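Ratings desk notebook – April, afternoon viewing block

Second pass on the Limik titles, violence and language columns only.
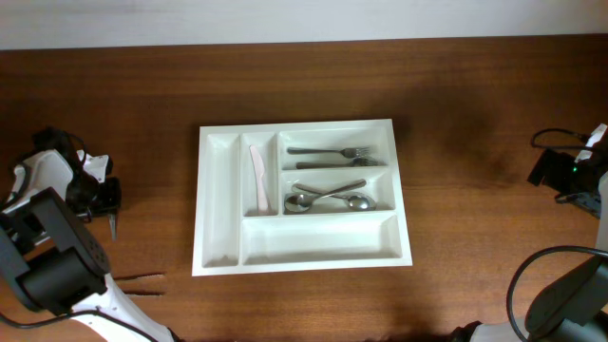
Sunil Seneviratne

Started with Pundgate, the long cut. It runs 4 minutes over the version we scored before, and nearly all of the extra time is in the warehouse fight. In the old cut a man is hit with a pipe and the shot changes before he falls. Now we see the second blow land and blood on the side of his face. I had Violence/Gore at 5. Moved it to 6. The hospital material is unchanged, so no new notes there.

Language in Pundgate stays at 5. Checked my tally against the subtitle file and found I had missed two mild obscenities in the phone call, both spoken under the music. Added them. One "name-calling" entry was in twice (the taxi driver, once under insults and again under the scene list). Took out the second.

Open question on the drinking scenes. The daughter is handed a glass at the wedding and puts it down. We never see her drink. My first draft said "a teenage girl drinks wine," and that's wrong. Changed to "a teenage girl is given a glass of what looks like wine." Whoever does the final read, please leave it that way.

Nanayakkara next. Documentary, slow, very little to log. One scene of a goat being butchered, mostly from behind the men doing it, with a short look at the carcass. Put under Violence/Gore at 3. I considered 4 on account of the sound, which goes on for a while after the camera has moved off. Would like a second opinion from somebody who hasn't seen it yet.

Onberg is the one that will hold us up. The screener stops dead at the start of reel 2 and the timecode jumps when it comes back. I lost roughly 600 frames. From the dialogue on either side there is an argument and possibly a slap. I'm not scoring what I can't see. Asked for a new file, reference 956 on the request sheet. Until it comes the entry is marked incomplete.

What I have for Onberg so far:
Sex/Nudity 2 – a married couple kiss, a man is bare-chested while shaving
Violence/Gore pending
Language 4 – scatological terms, some religious exclamations

The discussion topics line for Pundgate still reads "family, grief, forgiveness." Forgiveness doesn't come into it much. Debt does. Changed to "family, grief, debt, loyalty."

Headphones on the left station are crackling again on the low end. Used the right station for everything after Pundgate.

To do: message line for Nanayakkara, recheck the Pundgate end credits for the outtake with swearing, chase 956.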